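工单 1870
状态：处理中
类别：机器人抓取平台 / 末端夹爪通信
提交人：Brayden Poirier（Tutham 机器人课程项目，料箱抓取组）
受理：Francine Ross（Gosselin 楼实验室技术支持）
标题：夹爪在料箱内随机报通信超时，手臂停在下探位置

问题描述

我们组的课程项目是从料箱里抓杂物，抓取规划用的是课程统一的 Sondow，夹爪由 Rirkorley 控制盒驱动。从五月开始，夹爪会在执行过程中报通信超时，手臂随即进入保护停止。报错没有固定的物体，抓鼠标时出现过，抓易拉罐时也出现过，有时候料箱里什么都没碰到就停了。

停下以后示教器上的信息是“外部设备无响应”，Sondow 的日志里是“gripper heartbeat lost”。在示教器上确认报警、把手臂退到箱口上方，再重新连接夹爪，一般可以继续跑。有时候要连两次。

影响：学期末的验收要求连续跑完一整轮，中途不能人工干预。现在一轮都跑不完。

已经自己试过的：
重启 Sondow 所在的电脑，没有变化。
重启 Rirkorley 控制盒，当天好了一阵，晚上又出现。
换了一根网线（控制盒到交换机那一段），没有变化。
把手臂速度降到一半，出现得少一些，但还会出现。

附件：Sondow 日志一份，控制盒事件记录一份。

受理回复（Francine Ross）

收到。先问几个问题，请直接在工单里回复：
一、超时报出来的时候，手臂一般是在移动，还是已经停在抓取位？
二、夹爪的手指在超时之后保持原来的开度，还是会松开？
三、控制盒面板上的状态灯在超时那一刻有没有变化？
四、最近有没有人动过腕部的线束，或者换过夹爪？
另外日志只有 Sondow 这一侧的时间戳，控制盒的事件记录用的是开机计时，两边对不上。请把控制盒的时间同步打开，再给我一份新的记录。

回复（Brayden Poirier）

一、移动时和停住时都有，移动时多。我印象里最后一段下探最多，不过我们没有统计过。
二、保持原来的开度。
三、没人盯着看过。下次注意。
四、换过一次夹爪手指，是上一组交接过来的时候换的。线束当时拆下来又绑回去，绑法应该和原来差不多，没有留照片。
时间同步已经打开，新记录今晚跑完上传。

回复（Brayden Poirier）

新记录已上传。从晚饭后一直跑到实验室关门，共报超时19次。控制盒那边对应的记录是“fieldbus frame lost”，紧接着是“supply dip”。并不是每次都有 supply dip，有几次只有丢帧。

面板的状态灯这次看了。大部分时候绿灯一直亮着，有两次闪了一下变成橙色再回绿色。

受理回复（Francine Ross）

两份记录对过了。分两类看：

只有丢帧、没有电压跌落的，先怀疑通信线和接头。
有电压跌落的，先怀疑供电线，或者供电和通信共用的那一段接头松动。

Sondow 里的心跳超时设的是200毫秒，这是课程模板的默认值。有些组会把它改大来绕过去，请不要改。改大以后报错会变少，但夹爪真的掉线时手臂还会继续往下走，容易撞箱底。

下面请按顺序做，每做完一步写结果，不要几步一起做，否则最后不知道是哪一步起的作用。

第一步。手臂停在箱口上方的待机位，夹爪通电，不跑程序，放半小时，看有没有丢帧。
第二步。手臂不动，夹爪空开合，连续跑，看有没有丢帧。
第三步。夹爪不动作，只让腕部关节来回转，慢速，其他关节保持不动。转动时有人看控制盒，有人看示教器上的关节角，把报错时的角度记下来。
第四步。重复第三步，换成肘部。

做第三步和第四步之前把料箱里的东西清出来，手臂抬到箱口以上。手动模式，使能键由一个人专门按着。

回复（Brayden Poirier）

第一步，做完，没有丢帧。
第二步，做完，没有丢帧。中间有一次开合没到位，是手指夹到了自己的线，拨开以后正常。这个也算问题吗？
第三步，做完，有丢帧。腕部往正方向转到89度附近的时候出现，反方向回来有时也有。往负方向转没有。
第四步，做完，没有丢帧。

受理回复（Francine Ross）

夹到线算问题，单独记一下，后面一起处理。

第三步的结果比较清楚，故障跟着腕部角度走，所以软件、网络和控制盒本身先放一边。接下来查腕部这一段线束。

请在断电状态下检查：
控制盒出来的线到腕部，中间每一个扎带的位置，扎带有没有勒得太紧。
腕部外侧绕的那一圈线，转到刚才那个角度时有没有绷直。
夹爪侧的小接头，用手轻轻晃，看有没有松动。
线皮有没有磨白、压扁的地方。

断电以后不能用电机转腕部，需要看绷紧情况的话，先通电转到位，再断电，再上手。请不要在通电时把手伸到夹爪和箱壁之间。

回复（Brayden Poirier）

检查完了。

扎带：靠腕部的一个勒得很紧，剪掉之后能看见线皮上有一道印子，没有破。
绕圈：转到那个角度时，圈的内侧贴着关节外壳，线是绷着的。转回零位就松开了。
接头：夹爪侧有一个小接头能晃，插到底以后还是能晃一点。另外几个不晃。
线皮：黄色那根没看出问题。黑色的里面有一根在扎带位置有点扁。

组里有同学觉得应该把整束线换掉，也有人觉得先把圈放大就行。我们想先放大圈，因为换线要走采购，来不及。

受理回复（Francine Ross）

同意先放大圈。Gosselin 楼的备件柜里有同型号的夹爪短线，接头那一段可以直接换，来我这里登记领取，不用走采购。

重新布线的要求：
圈要放到腕部转到正负极限都不绷直。
圈也不能太大。手臂下探到箱里的时候，线不能挂到箱沿，也不能垂到手指前面。
扎带换成宽的，扎到用手能稍微推动线束为止。扎带的头朝外，剪口不要留尖。
夹爪上方那几根细线单独收一下，避免再被手指夹到。
接头换好以后拍一张照片留在你们组的文件夹里，下次交接用。

布完以后重新做第三步，通过了再进料箱。

回复（Brayden Poirier）

短线领了，换好了。圈放大了，第一次放得太大，下探的时候会碰到箱沿，又收回来一些。扎带换成宽的，现在扎在靠银色臂段那一侧。

重新做第三步，慢速，正负方向都转到软限位，没有丢帧。提到全速又跑了一遍，也没有丢帧。

然后进料箱试跑。跑了一下午，超时出现一次，时间在下午四点二十左右。控制盒记录只有丢帧，没有电压跌落。那一次手臂姿态不在之前的角度附近，腕部基本是正的，夹爪刚下到箱底。

另外发现一个新情况，不知道和这个有没有关系：夹爪下到箱底时，手指会顶到底面，能听到声音。之前下探高度是准的。

受理回复（Francine Ross）

先看高度。手指顶到箱底，冲击会传到夹爪侧的接头，剩下那一次丢帧有可能是这样来的。请确认：
料箱有没有移动过。
换夹爪手指以后，Sondow 里的工具长度有没有重新填。
桌面基准有没有重新对过。

回复（Brayden Poirier）

料箱：上周有人把料箱搬下来清理过，装回去时用原来的夹具夹的，位置靠目测。
工具长度：没有重新填。用的还是上一组的值。
桌面基准：没有对过。蓝色胶带贴的十字还在，应该没动过，但不确定上一组是按胶带中心还是按胶带边来对的。

受理回复（Francine Ross）

以后统一按胶带中心。请把这句写到你们的交接文档里。

处理顺序：
先量新手指的长度，填进 Sondow 的工具参数，保存以后重启规划进程，不重启不生效。
再对桌面基准。
再固定料箱，夹具全部夹紧以后从四个方向推一下，推不动为止。以前有组只夹了一边，手臂一碰箱壁料箱就转。
最后做箱底触碰测试，在手动模式下慢速下探，手指刚要碰到箱底时停下，读高度，和 Sondow 里的箱底高度比较。四个角和中间各做一次。

箱壁是斜的，靠壁的点不要取得太近，否则读到的是壁上的高度。

回复（Brayden Poirier）

工具长度改了，和原来的值差得不少，新手指更长，怪不得会顶。
基准按胶带中心重新对了。
料箱三处夹具都夹紧了，推不动。有一个夹具的垫子有点滑，擦过以后好一些。
触碰测试五个点都做了，靠左边的一个角偏高，其他正常。后来发现是我取点太靠近箱壁，往里挪了以后也正常。

重新生成了箱底平面，安全高度按课程要求留了余量。

另外记一个跟故障无关的问题，免得别的组踩：箱壁上沿有反光，相机会把反光当成物体的一部分，Sondow 有时候在没有东西的地方给出抓取点。我们把靠远侧箱壁的一条区域屏蔽掉了。屏蔽以后靠壁的物体会少一些抓取点，暂时接受。

受理回复（Francine Ross）

反光的问题请另开一张工单，类别选“视觉”，不要在这里继续写。其他组也报过，合在一起处理。

屏蔽区域不要保存到课程模板里，只保存在你们自己的配置里。

现在可以开始进箱验证。要求：
单件先跑。箱里只放一件，依次换物体。
单件通过以后再混放，物体允许互相压着。
每次超时都要保留两边的日志，并写下当时的腕部角度和夹爪的位置。
线束每跑完一组看一眼，圈有没有滑动，扎带有没有跑位。
示教器放在伸手能拿到的地方，不要放在料箱旁边的桌面上。

回复（Brayden Poirier）

单件验证做完，记录如下。

鼠标：没有超时。表面滑，有时夹起来会掉，这属于抓取成功率，不在本工单范围。
易拉罐：没有超时。压扁以后比没压扁好夹。
橙黑手柄的工具：没有超时。抓手柄可以，抓另一头会歪。规划有时候会选另一头，我们给手柄加了权重。
细长的那件黑灰色文具：贴着箱壁时规划不出来，离开箱壁以后可以，没有超时。

线束：圈没有滑动。细线收好以后没有再被手指夹到。

单件阶段丢帧一次也没有。混放阶段接着做。

受理回复（Francine Ross）

可以。混放时注意，物体叠着的时候，规划给的下探点可能落在上面那件的边上，手指会从侧面滑到箱底。如果听到碰撞声，先按停，查高度，再查接头，不要直接确认报警继续跑。

请在混放阶段把手指下到箱底附近的姿态多覆盖一些，之前剩下的那一次丢帧就在这种姿态，需要确认它没有了。

回复（Brayden Poirier）

混放第一组跑完，没有超时。第二组跑完，没有超时，其中有一次手指碰到箱壁，力不大，手臂没有停。按要求停下来查了高度和接头，高度没变，接头没松。

第二组跑完后扎带往上跑了一点，推回原位，用记号笔在线束上做了标记，方便看它有没有再跑。

交接文档里新增了四条：工具长度换手指后必须重填，基准按胶带中心，线束重新绑过以后必须做腕部往返测试，心跳超时不许改大。请看一下还有没有要补的。

受理回复（Francine Ross）

补一条：重新连接夹爪之前，先确认手指没有夹着东西。控制盒上电时会做一次回零，夹着东西回零会把零点带偏。

工单先不关。等混放第三组的日志上传，没有丢帧的话，我改成“已解决”，保留观察到验收结束。

回复（Brayden Poirier）

补上了。第三组正在跑，现在是下探到箱底的姿态，易拉罐压在工具上，鼠标靠远侧箱壁。到目前为止没有超时，控制盒也没有新的事件。

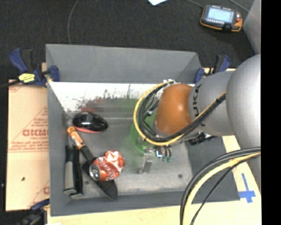
第三组跑完以后我把 Sondow 和控制盒两边的日志一起上传，文件名前面加工单号。换下来的那根旧短线还在我们组的抽屉里，如果需要拆开看接头，明天上午送到 Gosselin 楼。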